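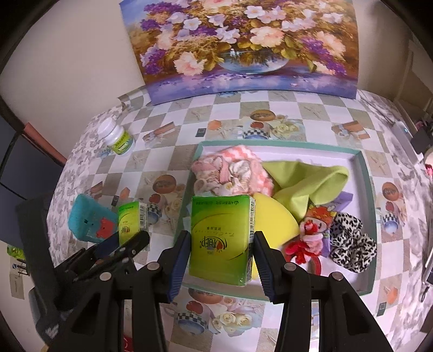 Tissues and the box lid, fluffy stuff at the back

Print this thread | E-mail this thread
Posted by Gratedora, Sunday

Sorting the odds and ends into a lid with a teal rim. Scrunchie stays, tissues go in my bag!

boron14: Keep the tissues in there, you'll want them.

Gratedora: My bag's closer lol. Socks are next, I love the fuzzy striped ones
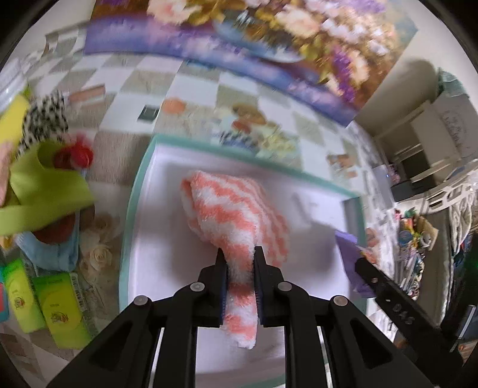 and I'm not folding them.

Major791: Roll them! Bunched socks eat the whole lid.

boron14: Nah, bunched is fine.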